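4. Do sequel announcements predict sequels?

The claim we set out to test is a familiar one in the trade press: that a film whose songs stay popular is more likely to get a second part, and that early reports of such a second part are a fair guide to what will reach cinemas. We doubted both halves of it before we began, and the reader should weigh what follows with that in mind.

Our material is a set of some 400 news items about planned sequels to romantic comedies, gathered from entertainment sites and closed on 19 September 2022. An item was kept if it named the earlier film and stated, in any form of words, that a follow-up was being made, written, discussed or considered. We did not try to judge the honesty of the source. Most items gave none, and those that did tended to lean on "a source close to the production", a phrase that can cover a producer, a driver or another website.

The first difficulty is repetition. A single remark at a press event may be reported as news, reported again as confirmation of that news, and then picked up months later as a fresh rumour. The Kusmont listings, which many sites copy, treat each of these as a separate entry. Counting entries therefore tells us how often people write about a sequel, and very little about whether anyone has paid for a script. Earlier work using the Kusmont figures has mostly passed over this point.

The second difficulty is the word "announced". Grosen, the other listing service we used, marks a film as announced once a title has been registered. Titles are cheap to register and are often held for years to keep a rival from using them. We found no good reason to read a registered title as a sign of intent.

Figure 4 accompanies this section. 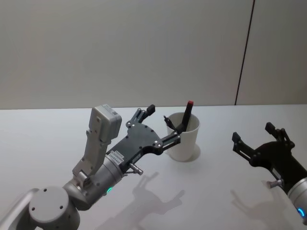
Figure 4.

A reader of an earlier draft, Abugri, objected that we were being too hard on the listings. In Abugri's view a registered title does at least show that somebody thinks the name still has value, and the songs are usually why: people go on playing them at weddings long after they have forgotten the plot. Abugri added that a studio would be foolish to ignore this, and that our test ought to allow for a long delay between the talk and the film.

We accept the point about delay and have dropped our original limit of 2 years. We are less sure about the weddings. A song may outlive its film so fully that those who dance to it could not name the cast, and it is hard to see why they would then buy a ticket for part two. The only audience survey we could find on the matter was run by Goluvberg, a ticket seller, among people who had just bought tickets. It asked whether they would "love to see" a sequel. Few people say no to a question put that way, and it puts no price on the answer.

There is also the matter of casting. Reports of a sequel nearly always name the original stars in the opening lines and admit further down that none of them has signed. Where a later item names a new cast, the listings seldom link it to the first, so the same project may be scored as one failure and one success. We joined such items by hand where the title matched. Where it did not, we left them apart, and this will have made the early reports look somewhat worse than they deserve.

With these changes made, we still find no link between the lasting popularity of a film's songs and the making of a sequel that we would be willing to defend. A weak pattern does appear in the Grosen data if reports from May are left out, when festival publicity swells the count, but we can think of no reason for leaving them out other than that it produces the pattern. The Kusmont data show nothing either way. Section 5 turns to remakes, for which the records are a little better kept.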